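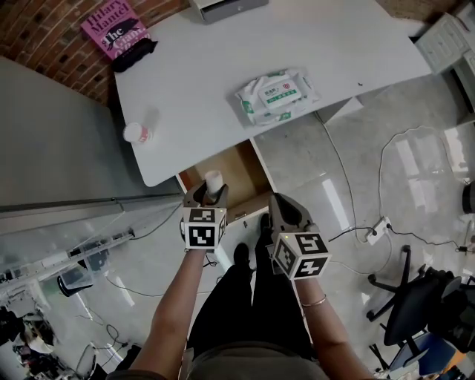

4. Allocation of stalls at the new Tumimora market

4.1 The list and how it was drawn up

When the town council of Tumimora closed the old vegetable market to widen the road beside it, it promised every registered trader a stall on the new site. The promise rested on a list kept by the council's revenue office. The list held 72 names. It had been put together from receipts for the daily market fee, and a trader was entered under the name on the receipt, whoever in the household did the selling.

This caused trouble from the start. In many families the fee was paid by a husband or an older son, while the stall was run by a wife or a sister. Jummai Akpan, who sold peppers and okra in the third row of the old market, found that her place was listed under her brother-in-law, who had left town. She was told to bring a letter from him. Other traders had shared one stall between two households and split the fee, and only one of the two appeared on the list.

The council accepted written objections for 30 days after the list was posted. We read all of the objections that the revenue office still held. Most were short, often a single paragraph, and asked for a name to be changed or added. A smaller group asked for a particular position on the new site, usually near the gate. The office treated both kinds in the same way and gave each a file number, but we found replies only to the first kind.

4.2 The interim site

Traders spent the period between closure and allotment on a strip of land behind the bus yard. The council described this as a short stay. It lasted 3 years. The strip had one tap and no drainage, and traders dealing in leaf vegetables reported the heaviest losses because their stock could not be kept overnight. Several moved to selling onions and yams. By the time stalls were allotted, their place in the trade had changed, but the list still carried their old category.

Fees were collected on the strip throughout. Rakiya Jibrin, then secretary of the traders' union, wrote to the council twice asking that the fee be cut while the traders waited. The second letter was answered. The answer stated that the fee was set by by-law and could be changed only at a full meeting – a meeting which, according to the minutes, did not take up the matter.

4.3 The allotment

The stalls were allotted by draw on 31 July 2024 in the council hall. Traders drew within their category, so that fruit sellers competed only with fruit sellers. Thirteen traders on the list did not attend, and their stalls were held back. The council had not set a rule for stalls held back in this way. In August it gave them out on monthly permits, mainly to people from the objection files whose claims had been neither accepted nor refused.

A monthly permit carries the same fee as a full allotment but cannot be passed on or used as security for a loan. Holders we spoke to were not always aware of the difference. We return to the question of loans in Section 5.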